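Tiny portraits: how people carried a face in their pocket

Plorngate Museum – Learning pages for ages 8 to 12
Written by Rhydian Wogan

If you want to look at a picture of someone you love, you can probably find one on a phone. Before there were phones, or even cameras, people had to ask an artist. Most painted portraits were big and heavy and stayed on the wall. A miniature was a portrait small enough to hold in your hand.

Our museum has 316 miniatures. Most of them are kept in drawers, in the dark, and we put a few out at a time. The smallest one is 4 centimetres tall, frame and all. It shows a young army officer in a red coat, and you can see each of his eyelashes if you use the magnifying glass on the chain beside the case.

What does the word mean?

You might think "miniature" comes from "mini", meaning small. It comes from a much older word for a red paint called minium. People who decorated books by hand used this red paint for fancy letters and little pictures. The pictures in books were small, so after a while the word came to mean anything small.

The first portrait miniatures in Europe were made in the 1500s, and some of the early artists knew how to decorate books too. They used the same kinds of paint and the same fine brushes.
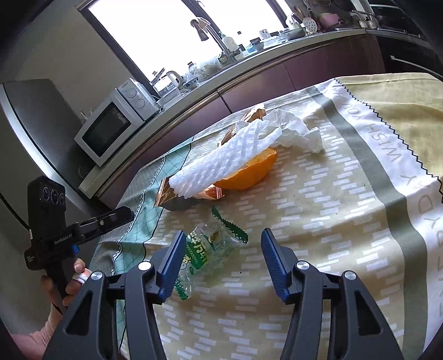 Who had one made?

At first, miniatures were for kings, queens and very rich families. A king might send one to another country so that people there could see what he or his daughter looked like. Sometimes this was done before a wedding, when the two people had never met.

By the 1700s many more people could pay for one. Soldiers and sailors often had a miniature painted before a long trip. A ship going from England to India could take six months to get there, and letters were just as slow. An officer might be away for years, and some never came home. His family kept the miniature, and he might take one of his wife or mother with him.

Children were painted as well. If you look at the boys in Drawer 7, you will notice that some of the very young ones are wearing dresses. This was normal. Boys wore dresses until they were four or five, and sometimes older, and then they were given their first pair of trousers or breeches.

What were they painted on?

The oldest ones were painted on vellum, a very smooth material made from calf skin. The artist glued the vellum to a piece of card so it would stay flat. Often that was a playing card, and on the back of some miniatures you can still see hearts or spades.

In the 1700s artists began to use thin slices of ivory. Ivory comes from the tusks of elephants, and many elephants were killed for it. Today there are strict laws about buying and selling ivory. We keep the old miniatures and look after them, but people who paint miniatures now use paper, vellum or other smooth materials.

Artists liked ivory because a little light shines through it, and this made skin look soft and real. It was hard to paint on, though. Watery paint slid around on the greasy surface, so the artist had to rub the ivory with fine powder first.

Some miniatures were made with enamel. Enamel is coloured glass ground into powder. It was put on a metal plate and heated in a very hot oven, then painted and heated again for each new layer. Enamel miniatures do not fade. Some of ours are more than 200 years old and the blues are as bright as when they were made.

How did the artist work?

The person being painted was called the sitter, and sitting was most of the job. They would visit the artist a few times and stay still for an hour or more. The artist sat by a window, with the light coming from one side.

The paint was put on in tiny dots or thin lines. Making a picture out of dots is called stippling. From far away the dots join up and you see a smooth cheek or a grey sky. Close up, you can see that a shadow under the chin might be made of green, blue and brown dots.

The brushes had soft hair, often from squirrels. You might have heard that the brushes had only one hair. That would not work very well, as one hair can't hold enough paint. A good brush had plenty of hairs that came together in a sharp point.

Uniforms needed special care. Gold braid and medals could be made with thick dots of yellow paint, or with real gold ground to powder. The buttons mattered a lot. Different regiments had different buttons and collars, and these can help us work out who a soldier was when his name has been lost.
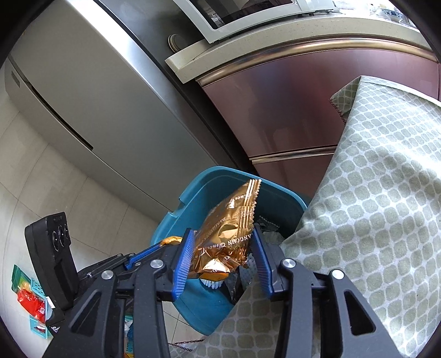

Kamarul Rahman wanted to know how anyone could tell who was in a miniature if there was no name on it and no uniform either. He said he had looked at the lady in the blue hat in Case 2 three times and could find nothing on her at all.

Sometimes we can't tell. With the lady in the blue hat, we know the artist, and we know from the shape of the hat that she was painted in the 1780s. Her name is still missing. The places we look are:

The back of the frame. Some families had letters engraved there, such as the first letters of the person's names.

Inside the case. Artists sometimes slipped in a piece of paper with a name and address. We only open a case if it needs to be repaired.

Hair. Many miniatures have a lock of hair behind glass on the back. It can't give us a name, but it can show that the hair in the painting is the right colour.

Other portraits. If the same face is in a big painting with a name, we can compare the two.

Why did people stop?

In 1839 people in Europe began to hear about a new invention called the daguerreotype, an early kind of photograph. It was quicker than a painting and soon it was cheaper. Many miniature painters lost their work. Some of them opened photography studios, and some took jobs adding colour to black and white photographs by hand – pink on the cheeks, gold on the buttons.

A few artists kept painting miniatures, and there are clubs for it today.

Words to know

Sitter: the person in a portrait.
Locket: a small case worn on a chain, with a picture or hair inside.
Vellum: smooth animal skin used for writing and painting.
Stippling: painting with dots.
Regiment: a large group of soldiers in an army.

Try it yourself

Draw around a large coin on thick white paper. Sharpen your coloured pencils as finely as you can. Draw a face inside the circle, starting with the eyes, and use only dots for the shadows. Ask your sitter to sit beside a window. Allow an hour, with a break in the middle.

The miniatures on show are changed every January. Magnifying glasses can be borrowed from the front desk.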